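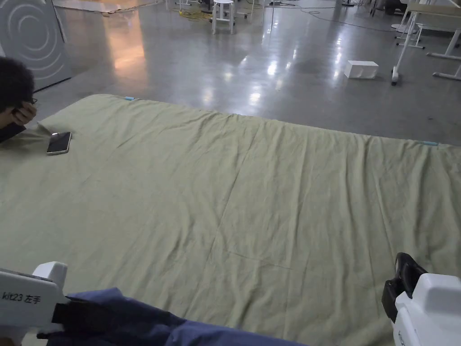 A customer who rented the Gisska 26 for a weekend wrote to us that she had expected a stronger machine to be harder on her gutters, and that the opposite was true, because with the suction pole she did not need to scrape anything. She asked also why our page did not mention the pole length before. It does now, please see further down.

Gisska 26 Gutter Vacuum
Sold and rented by Cluvum Exterior Supply

The Gisska 26 is a vacuum for cleaning roof gutters from the ground. It takes out leaves, moss, pine needles and the black mud which collects under them. We sell it to house cleaning companies, to window cleaners who want to offer one more service, and to owners who have many trees and are tired of the ladder. We rent it as well, by the day or for the weekend.

The number 26 is the tank size in gallons. The tank stands on a frame with two big wheels at the back and two smaller turning wheels at the front. When it is full of wet material the tank is heavy, and you should not try to lift it. There is a drain hose at the bottom for the water, and after the water is out the tank tips back on the frame so that the leaves can fall into a bag or a wheelbarrow.

The poles

The poles are made by Lallilach and they come with the machine. There are four sections. Each section pushes into the next one and is held with a clamp. With all sections together you can clean gutters up to the second floor of a normal house. For a single floor house two sections are enough in most cases, and the suction is better when the pole is shorter, so please do not use more sections than you need.

At the top of the pole goes one of the end pieces. The round one is for open gutters. The flat one is for gutters where the roof tiles come far over the edge and there is only a narrow space. A third end piece with a brush is sold separately. We do not recommend the brush for old painted gutters, it can take off loose paint.

The pole camera

A small camera clips under the end piece and sends its picture to a screen which you wear on the wrist or hang on the pole. With it you see if the gutter is clean before you move to the next part of the wall. Many cleaning companies save pictures from before and after the work and send them to the house owner with the invoice. The camera is charged by a normal phone charger. The screen is not easy to read in strong sun, and for this we include a small shade.

What is in the box

Gisska 26 vacuum with frame and wheels
Suction hose
Lallilach pole set, four sections, with clamps
Round end piece and flat end piece
Pole camera, wrist screen, sun shade and charging cable
Carry bag for the poles
One cloth filter and one foam filter
Printed instructions in English and Spanish

Use the foam filter for wet material and the cloth filter for dry leaves. If you suck water with the cloth filter inside, it closes very fast and the motor becomes loud. In this case turn off the machine, change the filter and wait some minutes. Nothing is broken.

Power

The machine runs on a normal household outlet. It has two motors and one switch for each. With one motor it is more quiet and this is sufficient for dry leaves. For mud you will want both. Please connect it directly or with a heavy outdoor extension cord. With a thin indoor cord the motors do not get enough power and the cord becomes warm, which is dangerous.

Do not work near power lines. The pole sections are carbon fiber, and carbon fiber conducts electricity. Look where the line comes to the house before you put the pole together. If the line passes close to the gutter, leave this part out and ask an electrician or the power company what to do.

What it does not do

We like to say this before somebody buys. The Gisska 26 does not wash the outside of the gutter. For the gray and green stripes on the front side you need a gutter cleaner and a soft brush, and we have both in the shop. It also does not open a downspout that is blocked deep inside. You can place the round end piece over the outlet and often the plug will come, but if it sits low in the pipe you must open it from the bottom.

Grass that grows with roots in the gutter is difficult. Loosen it first with the edge of the flat end piece and then take it in small portions. A big piece will stay in the bend of the pole, and then you have to bring the pole down and push it out.

Ice in the gutter should be left alone until it melts.

Renting

The rental includes everything in the list above. The deposit is $200 and you receive it back when the machine returns complete and with an empty tank. Pick up is in the Cluvum shop from 10 in the morning. Weekend rentals come back on Monday. In October and November we have more requests than machines, so it is better to reserve early.

When you pick up the machine we show you how to join the poles and how to empty the tank. It takes a few minutes and we ask that the person who will do the work is present.

Buying

Machines that we sell have a warranty for the motors and the tank. Hoses, filters and clamps are parts which wear, and they are not included in it. We keep all of them in stock. Repairs for our customers are done by Nwachukwu Motor Service, two doors from our shop, and you may bring the machine to them or to us. Please clean the tank first.

Used rental machines are sold in spring. They have new filters and a new hose, and some scratches. If you are interested, leave your number at the counter and we will call you when one is free.

Other products for the same work

Lallilach extra pole section
Brush end piece
Gutter cleaner, concentrate
Cloth filter, single or in a pack
Heavy outdoor extension cord
Replacement clamp for pole

Questions about delivery, or about which end piece fits your gutter, can be sent with the contact form. A photo of the gutter taken from an upstairs window helps us to give you the right answer.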